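Last updated: May 20, 2020

Search posts Search Clear

Thread on practising at home when you play in a community wind band and the band isn't meeting. I play second clarinet with the Plamcombe band. We stopped rehearsing and I've had to work out how to keep going alone.

I do two sessions of 20 minutes. One before work, one after tea. When I tried a full hour my lip gave up and I skipped the next day.

Long notes first, then scales, then the band parts. If I start with the band parts I never get to the scales.

The piece we were learning in February was the Teltevero suite. My part has 762 bars over the four movements and a great many of them are rests. Practising rests alone is dull, so I've marked the cues in pencil and I hum them.

Reeds. I was on strength 3 and I've gone down to 2.5 for the mornings. The Stanimska ones last me longer than the brand I used before, but the box I've got now has two duds in it.

Neighbours. I put a note through the doors either side with the times I play. One asked for something he'd know. I've been learning a waltz for him.

Recording yourself on a phone is worth doing once a week. Put the phone across the room, on a shelf. Next to the bell it all comes out as a honk.

Several of you asked about sheet music. The band library has 2000 sets in it and they're all locked in the hall. I've been using the Suwannarat study book, which I already had. Forty short studies, one to a page, so no turning.

Stand height matters more than I thought. Mine was too low and I was playing with my chin down. I raised it until the top line of the page was level with my eyes, and the high notes got easier the same evening.
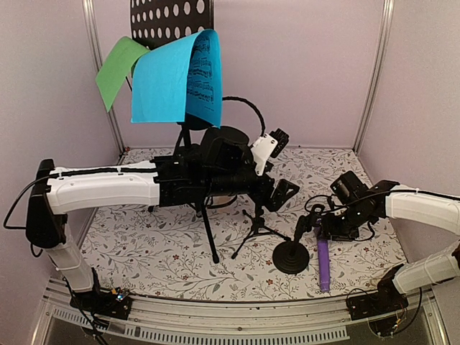 Next job is the metronome. I've been setting it too fast and then ignoring it. From tomorrow the third movement goes back to 60 and stays there until the runs are even. Will post again when I've got through it without stopping.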